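Mimar Colts: moving training to Thursdays

bronance_8
Club want to move colts training in January. Crowds of 225 don't pay for floodlights two nights a week. 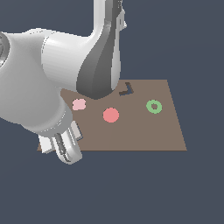 Skimex sponsor one night only.

verbeke2
Disagree. They need both nights – fitness is poor.
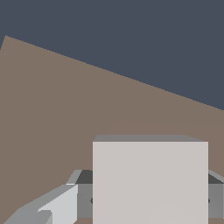 Two would still be cheaper than losing players.

bronance_8
The bill is 1,000 a month. Start the grid drill from a corner, like the light grey square on the brown top, but nearer the edge.

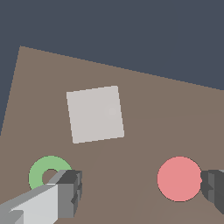

touchline
Keep both, finish at 8. For the lineout, the hooker is the small pale pink one on the left and the jumper is the bigger coral disc.

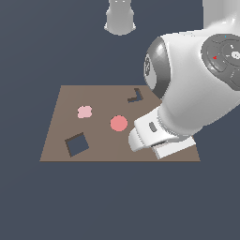

verbeke2
Fine by me. Lifters need the practice most. Put the jumper to the lower right of the hooker, as with those two pink shapes, and walk it through first.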